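Irkeo Capture and Replay Toolkit
Set-up Guide, Section 5: Recording and Processing Two-Handed Demonstrations

Contents of this section
5.1 Before you start
5.2 Starting the recorder
5.3 Tracking the grippers
5.4 Recording a furniture task
5.5 Aligning the streams
5.6 Building the trajectory file
5.7 Checking the result
5.8 Messages

5.1 Before you start

Complete Section 4 (lens calibration) for the head camera and for both gripper cameras. The recorder accepts an uncalibrated camera, but the pose solver does not, and the fault appears only when the session is processed.

You need:
- a workstation with the Irkeo recorder and the Rulex pose solver installed
- one head camera and two gripper cameras, each with its own calibration file
- marker cubes fitted to both grippers, with face IDs entered in the cube table
- free disk space for the session

Keep the cube table and the printed cubes together as a set. If a cube is replaced, enter its new IDs before the next recording. The solver cannot repair a session in which the table and the cubes disagree.

NOTE: Left and right are always the operator's left and right. The head camera looks down the operator's arms, so the same sides apply in its picture.

5.2 Starting the recorder

1. Connect all three cameras. Wait until each one is listed in the Devices panel.
2. Open the Session tab and choose New.
3. Select the profile two_hand_head. Do not use two_hand_only for tasks in which the operator walks or bends.
4. Assign each device to a slot: head, left, right. Cover one lens with your hand and confirm that the matching preview goes dark. Repeat for the other two.
5. Set the clock source to Host.
6. Set the preview buffer to 400 frames. A smaller value causes the preview to stutter on long sessions and has no effect on the stored data.
7. Press Arm. The status bar changes from IDLE to ARMED.

CAUTION: Do not unplug a camera while the status bar shows ARMED or RECORDING. The recorder closes the stream without writing an index, and the session must be rebuilt by hand (see Section 9).

5.3 Tracking the grippers

The pose solver estimates each gripper twice: once from its own camera, by visual odometry, and once from the head camera, by its marker cube. The two estimates are merged in the fusion stage. When a cube leaves the head view, fusion continues on odometry alone and the reported uncertainty grows until the cube is seen again.

Set the following in the Tracking tab:

cube_min_faces: 1
cube_hold_ms: 1000
fusion_mode: weighted
reject_static_markers: on

The setting reject_static_markers keeps the solver from treating other markers in the room as part of a gripper. Leave it on in any shared room. Only IDs listed in the cube table are then used for gripper pose, and all others are stored in the log without being solved.

If the left and right poses are exchanged in the preview, the cube table has been entered the wrong way around. Correct the table. Do not swap the device slots to compensate; the gripper cameras will then be paired with the wrong odometry.

5.4 Recording a furniture task

Large, light-colored objects are the hardest case for the odometry stage. A wide panel or seat held close to a gripper fills much of that camera's picture and moves with the hand, so the solver may take the object for the background and report that the gripper is standing still. Record at least one calibration pass with the grippers empty before the first task.

1. Stand where the head camera has a clear view of both cubes. Keep the hands still until both cube indicators turn green.
2. Start recording.
3. Move both grippers slowly through the work area without touching anything. This builds the odometry map.
4. Perform the task at a normal pace.
5. Look at the object while handling it. The head camera follows your head, not your eyes.
6. Return both hands to the starting position and stop recording.

Compare the head view with the gripper view before going on to alignment. Both cubes should be readable from the head, and the gripper view should keep some fixed structure around the held or nearby object. 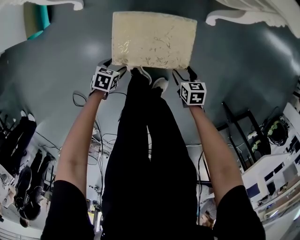 Head view: both cubes visible below the panel. 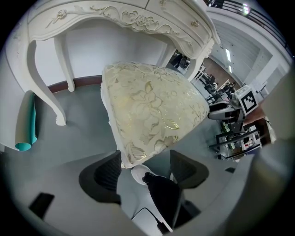 Gripper view: patterned seat between the fingers, vanity table behind.

Tranalus, June

In the gripper view, the padded seat takes up the center of the picture, and its woven gold pattern gives the feature detector plenty of strong corners. These are the wrong corners to track if the seat is moving with the hand. The table legs, the baseboard and the ceiling lights are better anchors. Apply a mask as follows.

1. Open the Masks tab and select the gripper stream.
2. Choose Static mask and draw around the fingers and the gripper housing. These parts keep a fixed place in the picture and need to be masked only once for each gripper.
3. Choose Dynamic mask and draw around the held object in one frame.
4. Press Propagate. Step through the result and correct any frame where the mask slips onto the background.
5. Save the mask with the session.

NOTE: The dark circular border of the wide-angle lens is masked automatically from the calibration file. Do not draw it by hand.

A smooth floor with reflections can add false features to the head stream. The reflections shift as the head moves and do not agree with the true floor plane. If the map shows points below the floor, raise floor_reject by one step and process the session again. Higher values also remove real points close to the floor, including the feet of furniture, so stop at the first step that clears the map.

5.5 Aligning the streams

The host clock brings the streams close together but does not remove the fixed delay of each camera. The delay is measured from motion.

1. Open the Align tab and load the session.
2. Select head as the reference.
3. Press Estimate. The tool compares cube motion in the head stream with odometry from each gripper.
4. Read the residual for each side. A green residual can be accepted.
5. If a residual is amber or red, choose a part of the session with faster hand motion and press Estimate again.
6. Press Write offsets.

CAUTION: Write offsets changes the session index. Make a copy of the index first if another user is working from the same session.

Slow, symmetric tasks give poor alignment. When both hands press on the same panel they move as one, and the tool can find a good match at the wrong delay. Use the empty pass from step 3 of 5.4 as the estimation window for these tasks.

5.6 Building the trajectory file

From the command line, in the session folder:

irkeo solve --profile two_hand_head
irkeo fuse --reference head
irkeo export --target satti

The solve command takes the longest and can be stopped and restarted; completed segments are kept. The fuse command must be run again after any change to masks, offsets or the cube table. The export command writes one file for the Satti planner, containing both gripper poses, finger opening and the uncertainty of each sample.

The planner listens on port 2622 by default. To send the file directly, add --send to the export command. If the port is in use, change it in the planner settings and in the toolkit settings. The two values are not shared.

5.7 Checking the result

1. Load the trajectory in the viewer.
2. Turn on Show uncertainty. Wide bands mark the periods when a cube was hidden.
3. Turn on Grip distance. While both grippers hold one rigid object, the line should stay flat. A slow drift points to odometry error. A sudden step points to a cube being lost and found again.
4. Play the trajectory at half speed next to the head stream.
5. Mark unusable segments with Exclude. Excluded segments stay in the session and are left out of the export.

Do not smooth the trajectory to hide a step in grip distance. The planner reads the smoothed section as real motion of the hands and will plan a squeeze or a pull on the object.

Replay the file in the planner's simulator before sending it to hardware. Arm reach, joint limits and self-collision are checked there. The trajectory file holds only gripper motion and has no knowledge of the arms that will carry it out.

5.8 Messages

CUBE_LOST (left or right)
The cube has been out of the head view for longer than cube_hold_ms. Recording continues. Bring the hand back into view.

ID_CONFLICT
The same marker ID is listed for both cubes. Correct the cube table and run solve again.

ODOM_STATIC
The odometry reports no motion while the cube is moving. Check the dynamic mask on the gripper stream.

OFFSET_UNSTABLE
Two estimation windows gave different delays. Use a window with faster, uneven motion.

EXPORT_EMPTY
All segments are excluded, or fuse has not been run since the last change.

Continue with Section 6, Editing Segments and Labels.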